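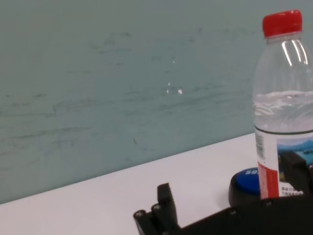 When does the evening bus from Fenham change to the new time?
The new time starts in August, and the last bus will leave Fenham at 21:12.

Minutes of the Skakthorpe Bus Users Group
Held in the upstairs room of the library, 18:30

Present: Nabil Daher (chair), Meenakshi Awasthi (minutes), and members as signed on the sheet.
Apologies were received from the parish clerk.

1. Minutes of the last meeting
These were read and agreed, with one correction. The stop on Mill Lane was written as "closed". It should say "moved to the other side of the road".

2. Route 172
Nabil reported on his talk with Hirkonard, the company which runs the 172. They have accepted to make the last bus later, as we asked in the spring. They did not accept to stop at the health centre on the way back, and they say that the turning is too narrow for the longer vehicles. Several members did not agree with this, as the school coach turns there every morning. Nabil will write to them again and ask for somebody to come and look at the place together with us.

3. Shelter at Dramani Corner
The roof is still leaking on the side of the bench. The council informed us that the repair is on their list, but they gave no date. Meenakshi has sent the photographs for the second time. It was asked whether the group could pay for the repair. The chair explained that the shelter belongs to the council and we are not allowed to touch it.

4. Leaflets
We agreed to print 500 leaflets with the new times. The text must be larger than last year, when many people complained that they could not read it. Meenakshi will prepare the text and send it to the members for checking.

5. Other matters
A member asked if the 3 could wait for the train when the train is late. Nabil will put this question in the same letter.
The heating in the room was discussed shortly.

The meeting closed at 19:50. Next meeting in August, in the same room.

M. Awasthi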